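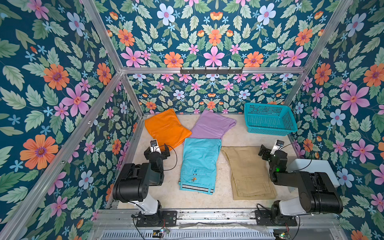

For most of the last century, if you lived in Fenstead and had a parlor, there was a good chance the paper on its walls came from the mill on Nitirstead Road. The mill printed its last commercial roll decades ago. The pattern books stayed in the building, 97 of them, stacked in an upstairs room that had a roof leak at one end and pigeons at the other.

Ottilie Tanner first went up there to measure the windows. She was working for the new owners, a furniture company called Brevholm that wanted the ground floor for storage. She came back down with dust on her knees and a torn sample of teal paper covered in pink and orange flowers.

"I had that in my bedroom," she said. "Same flowers, different background. Ours was cream, and my brother drew on it."

She asked if she could borrow one of the books. She has now been at it for six years.

Wallpaper is hard to save. A chair can be carried out of a house and a rug can be rolled up, but paper goes down with the wall. When people redecorated, they steamed it off and put it in the trash, or they pasted the new paper straight over the old. Tanner likes the second kind of house. In one hallway on the east side of town she cut a square behind a radiator and found eleven layers, the oldest a brown stripe with bits of newspaper still stuck to the back.

Separating them is slow work. She soaks a piece in a shallow tray of lukewarm water and waits for the old wheat paste to let go. Some layers slide apart in 20 minutes. Others take two days and then split in the wrong place. She dries the sheets between blotters under a stack of floor tiles and writes the street and the room in pencil on the back.

So far she has logged 984 patterns, including the ones in the mill's own books. Florals make up the biggest group by a wide margin. Stripes come next, then trellises, then a small and odd family of kitchen papers showing teapots, onions and roosters.

The florals follow fashion closely. The oldest are small and crowded, with dark grounds that hid the soot from coal fires. Once gas heat came in, the grounds turned pale. Dark colors came back later, this time with much bigger flowers, and those are the ones people now ask her about. Deep green and deep blue grounds get the most requests, and younger buyers want them in the smallest room of the house, usually the half bath.

She sells a few reprints. The work is done by Hirano, a two-person print shop that took over a former bakery across the river, and the minimum run for a pattern is 188 rolls. That is a lot of paper for one person to store. Her dining room has been full since the second run, and she eats in the kitchen.

Matching the color is the part that takes the most time. The mill's books were kept shut, so the samples inside are still bright, but a sheet that hung in a sunny front room may have lost its reds entirely. Tanner gives the shop both when she has both. Buyers are split. Some want the pattern as it was printed, and some want it the way they remember it, with the pink faded to almost tan.

Hanging it is another matter. The old rolls were narrower than the modern standard and had a blank margin that had to be trimmed with a knife and a straightedge. Hirano trims the reprints at the shop, but the drop between repeats is still long, and a big flower pattern wastes a lot of paper in a room with many doors. Tanner tells people to order two extra rolls. She also tells them to start at the corner behind the door, where the last seam can be a poor match without bothering anyone.

The pattern books have been moved to a dry room at the town library, and visitors can look through them by appointment. Brevholm paid for the shelving. By last October, almost 3,000 people had signed the visitor sheet – more than Tanner had expected, and many of them came with a scrap of their own in an envelope.

She compares each scrap with the books and returns it the same afternoon. A few are still unidentified. One of those, a gray fern with a thin gold line, has turned up in four different houses on the same street, and she thinks it may have come from another mill.

Filed under: Home & Interiors / Local History

3 comments

marge_in_fenstead
We had the onions in our kitchen until I was in high school. My mother hated them. I would buy a roll tomorrow.

Dale P.
Good piece. You might mention that some old green papers contained arsenic, so be careful about sanding or scraping. Have it tested first.

tworoomsup
Does she ship? Looking for a dark floral for a stairwell – about 14 feet at the tall end.

We use cookies to remember your settings and count visits. By continuing to read, you agree to our cookie policy.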